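Trays, Tables and Other Claims: the Kenard flat, one tray at a time

Words by Kelly Assunção

I have been told for years that a tray "pulls a room together". I have never seen a tray do this. I have seen trays collect mail, dead batteries and one very old mandarin. All the same, a round white table came with the Kenard flat, and everybody who visited said it needed something on it, so in February I gave in and started trying things. 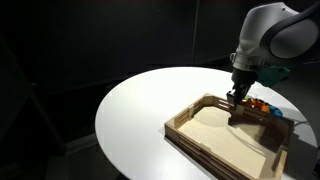

Does a rectangular tray work on a round table?

It works well enough if the tray is a good deal smaller than the top and you stop trying to line it up with anything. A round table has no edge to be parallel to, so set it on an angle and leave it there.

Light brown wood, with a low border and a paler bottom panel. The slots along the outside of the walls are the part I argued about with the shop, who called them a "ventilation feature". Ventilation for what, they couldn't tell me. I will admit they look better than a plain side would.

The white top shows more than you'd think from the catalogue, where every table seems to live beside a four-metre window. In a dark room it goes grey on one side, and any colour you thought you had matched to it in the shop is suddenly a different colour. Try your tray at home, at the hour you'll be looking at it, before you cut the tags off.

On the low border: the seller's card said it would "keep everything safely contained". A low border keeps a pencil contained. It will not do much for a teapot if someone bumps the table, and I'd want proper handles before I carried hot drinks on anything this shape. For keys, glasses and the remote, fine.

A few notes on the claims I was given along the way, for anyone else shopping.

"Solid timber throughout." Ask about the bottom panel separately. Plenty of trays have honest wood walls and something else altogether underneath. The fellow at Rilemitz turned one over for me without being asked twice, and I bought from him for that reason.

"Handmade." By whom, and which part? The Tarigan range used the word on all its tags and the staff couldn't say where the workshop was. It may well be true. I left it on the shelf.

"Lasts a lifetime." Mine had a coat of oil before I used it and will get another when it starts to look thirsty. Ask me again in 5 years.

"Investment piece." The dearest one I looked at, the Olten, was $1000. The next size down was $500, and I couldn't find any difference in the joins, the finish or the weight in the hand. I spent a fraction of either.

I was also sold on the idea of felt pads for the underside, and this one I'll grudgingly pass on. They cost next to nothing, they stop a tray scraping across a painted top, and they come off with a fingernail when you get sick of them. Skip the cork ones if you like to slide the tray about, as they grip.

Would I say the room has been pulled together? No. The keys are easier to find. My sister says it looks finished now, but she said that about the bare table too.

Comments are open until the end of the month. If you own a tray that has changed your life I'd like to see the receipt.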